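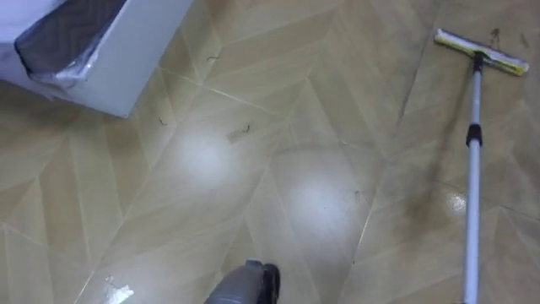

木纹砖人字拼，亮面的，到底怎么拖才不花？

楼主：半颗杨梅
新家装完住进来快三个月了，憋了一肚子话，今天晚上孩子睡得早，泡杯茶慢慢跟大家说。客厅和过道铺的是米色木纹砖，人字拼，当初在店里一眼就看中了，灯光一打特别温柔，我老公说像住进了饼干盒里。铺的时候师傅嫌麻烦，跟我磨了好几天，最后加了工费才肯铺。铺出来是真好看，我到现在早上起来还会站在走廊口多看两眼。
可是拖地这件事真的把我难住了。亮面砖，顺着窗户那边的光一看，全是一道一道的水印子，拖完比没拖还显脏。我换过三种拖把，现在用的是刮水的那种，白色塑料头，伸缩杆，刮是刮得动，但是人字拼的缝是斜的，一推过去总觉得缝里还留着水，干了以后缝边上就有一圈淡淡的印。
想问问家里也铺了人字拼的朋友，你们是顺着缝拖，还是不管它横着拖？清洁剂放不放？缝以后会不会变黑？先谢谢大家啦，说得啰嗦了点，见谅见谅。

2楼：海盐苏打
抱抱楼主，我家跟你家简直一模一样的烦恼，我铺的是浅灰的，也是亮光。我的经验是清洁剂少放，少到你自己都觉得没放的程度。我以前按瓶子背后写的量放，越拖越花，后来我妈过来住了一阵，只用温水加一点点白醋，拖完再拿干的走一遍，亮得能照人。

3楼：老陈爱干净
白醋不要用！！楼上别害人。瓷砖本身是不怕，可是填缝剂怕酸，水泥基的填缝用久了会起粉掉渣。人字拼的缝比普通铺法多那么多，你天天拿醋去泡它，两年以后哭都来不及。我干了十几年保洁，见过太多了。

4楼：海盐苏打
回老陈：一大桶水里就一瓶盖，稀得都闻不到味道，我家用了快两年，缝好好的呀。您别吓唬新手嘛。

5楼：老陈爱干净
不是吓唬，各家填缝材料不一样，你家可能做的是环氧美缝，那个耐酸。楼主要先搞清楚自己家是哪一种再说。

6楼：半颗杨梅（楼主）
谢谢两位！我刚才去翻了当时的单子，上面只写了“浅色填缝”四个字，没写什么材料……我明天问问工长。醋我先不用了，稳妥一点。

7楼：Tetsuya Yokoyama
大家好，我中文写得慢，请包涵。我太太是杭州人，我们家也是这种地面。我用刮水器的方法是从最里面的墙开始，往门口退着刮，每一下和上一下重叠半个手掌。方向我只看窗户，朝着光的方向刮，和缝的方向没有关系。最后用一块旧毛巾收边上的水。我每个周末都做，做的时候听广播，心情很好。

8楼：半颗杨梅（楼主）
哇，“方向只看窗户”这句我记下来了！我之前一直跟着缝走，走之字形，拖得自己头都晕，我女儿还以为我在跳舞。

9楼：桂花糖芋苗
我倒觉得顺着缝走有道理的呀，缝里的水才带得出来。我家过道窄，我就顺着一排V字推过去，再换另一边推回来。慢是慢一点，胜在缝里干净。客厅那么大我就不这么讲究了，随便拖拖，家里又不是展厅。

10楼：阿泽的工具箱
说个大家没提到的，胶条。刮水拖把好不好用八成看胶条。硬了、有缺口了，刮过去就是一条线。拿手指捏一下，不软就换。我最早买的是Grendau的，替换胶条单卖，买两次下来都够买半把新的了，心疼。后来换了Ditia，杆子伸缩那一节拧得紧，不会刮着刮着自己缩回去，就是头偏重，我老婆嫌累。

11楼：海盐苏打
Ditia我也有！头确实重，不过重有重的好处，不用使劲压。我一米五八，杆子拉到最长反而不顺手，收一截正好。

12楼：小满不满
弱弱问一句，人字拼是不是特别费砖？我家三月准备开工，店家跟我报损耗报得很高，我怀疑他坑我。

13楼：半颗杨梅（楼主）
回小满：是费的，靠墙全是斜切，切下来的小三角基本用不上。我家一共买了472片，最后剩下的完整砖连一箱都凑不满。我建议你宁可多留几片，以后万一砸坏一块，同一批颜色很难再找到的。工费也记得提前谈好写进合同，我就是没写，后来补了840块，虽说不算多，心里总归有点不舒服。

14楼：小满不满
谢谢姐姐！那我心里有数了。

15楼：老陈爱干净
再跟楼主多说一句，你才住进去三个月，拖花很可能不是拖把的问题。新铺的亮面砖上常有一层薄薄的填缝残留，还有装修的灰，肉眼看不太出来，沾水就糊成一片。你先挑一小块，用中性的瓷砖清洁剂兑水，软布蹲着擦，擦完清水过两遍，再刮干。要是那一块不花了，就说明是残留，整屋做一次就好。

16楼：桂花糖芋苗
这个我同意老陈。我家刚搬进去也是，怎么拖都像蒙了一层雾，后来请人做了一次开荒，立刻就清爽了。还有新家具拆包装的时候也注意一下，塑料膜上的灰抖一地，我是家具全部拆完才正式洗地的，前面都是白洗。

17楼：阿泽的工具箱
开荒请人多少钱啊？我们这边报价1000，我觉得有点贵，客厅加过道而已。

18楼：桂花糖芋苗
我那是全屋的，含擦玻璃，不是只做地面。你只做客厅过道可以再砍砍价。

19楼：老陈爱干净
别光砍价，看他带什么工具来。拎一把钢丝球就上门的，倒贴钱也别让他进。亮面砖刮花了没得救。

20楼：青柠不加冰
说句不中听的，亮面就不该铺在客厅，柔光的多省心。我家柔光砖，拖布随便一甩，什么印子都看不见。

21楼：海盐苏打
看不见不等于干净呀哈哈。人家都铺完了，你现在说这个有什么用嘛。

22楼：青柠不加冰
我是说给12楼那位还没开工的听的，不是说楼主。楼主家肯定是好看的，好看的东西总要多伺候一点。

23楼：半颗杨梅（楼主）
没事没事，青柠说得也有道理，我妈当时也劝我选柔光，是我自己贪那点亮。来汇报一下：今天上午按老陈说的，在沙发旁边试了一小块，中性清洁剂兑水，软布擦，清水过两遍。那盆水脏得我不敢相信，灰白灰白的，我明明前天才拖过！刮干以后从窗户那边看过去，就那一块是透亮的，旁边还是雾蒙蒙的，对比特别明显。
刮的时候用了7楼的办法，朝着光一路往后退，确实比我原来那样顺多了，腰也没那么酸。就是退到鞋柜那里一屁股撞上去了，大家退的时候记得回头看一眼。
工长也回了，说用的是普通水泥填缝，不是美缝。所以醋是真的不能用，谢谢老陈，也谢谢苏打，你家应该就是环氧的那种。

24楼：海盐苏打
刚问了我老公，还真是美缝……老陈我服了，给您赔个不是。

25楼：老陈爱干净
没事，问清楚就好。楼主剩下的地方分几天做，别一口气蹲一下午，膝盖下面垫个东西。

26楼：Tetsuya Yokoyama
恭喜楼主。鞋柜我也撞过。

27楼：小满不满
看完整个帖子，我还是想铺人字拼，不过砖打算改成柔光的了。有没有人家里是柔光加人字拼的，缝选深一点还是浅一点好看呀？

28楼：桂花糖芋苗
选跟砖差不多的，比砖稍微深一点点。太白的一年就灰了，太深的整个地面全是线，看着眼花。你让师傅先干铺两排，填一小段看看再定。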